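I promised a post on the packing experiments back in June, and then the packing experiments ate June. So this is the catch-up, and it's a long one, sorry!

Quick refresher for anyone new. I've been trying to teach a policy to put household stuff into a box, using nothing but demonstrations recorded with hand-held grippers. No teleoperation, no arm in the loop while recording. You hold a gripper in each hand, you do the chore, and the camera on the gripper sees pretty much what a robot's wrist camera would see later. The project is called Poklow (don't ask, it was late) and the training code is a fork of Flelten with most of my bad ideas in it.

The thing I wanted to test is boring on paper. Does it matter where a demonstration starts? In my first batch I always began well back from the object, swooped in and grabbed. The policy learned the swoop beautifully and then fumbled the last bit, over and over. So for the second batch I started a lot of clips close in, fingers already open on both sides of the thing, tubes and soft bags especially.
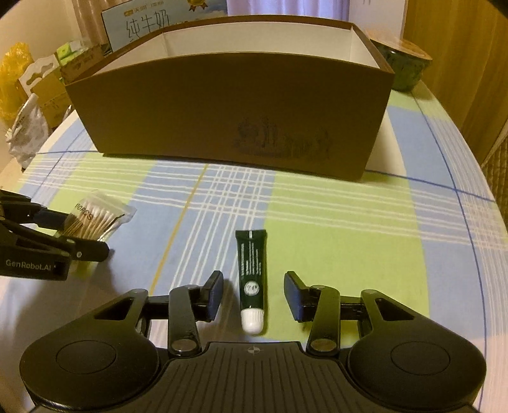

I ended up with 233 clips that I was willing to keep. Of those, 16 were close starts on squeeze tubes alone, which felt like overkill while I was doing it and now looks like the best hour I spent. On the robot, with the old batch, the tube grasp worked 5 times out of 20. With the new one I stopped keeping careful score after the first session because it was so obviously better — yes, I know, I'll go back and do it properly.

What did not get better is placing. Once the box has a few things in it, the policy seems to lose track of where there's room. It'll hover, dither, and then let go on top of whatever is already there. My guess is that the wrist view gets so busy that "free spot" stops meaning anything to the network. I tried feeding it 8 frames of history and it got slower and more hesitant, so that's off again for now.
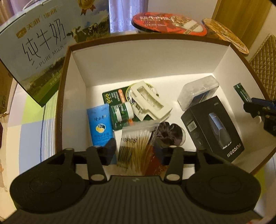 Adelmo Bassi wrote back after I sent him the draft and thinks I'm blaming the wrong part. His view is that history isn't the problem, my releases are: if I let go at a different height every time, the policy has no reason to commit to one. He'd fix the release height first and leave the network alone for a week.

Annoyingly, I think he may be right. I went through a pile of the placing clips last night and my heights are all over the map. Next batch I'm going to lower until contact every single time, then open, and keep everything else the same. I'll also hold back a set of crowded-box clips for testing, which I should have done from the start. The plots are half made, so those go up with the next post.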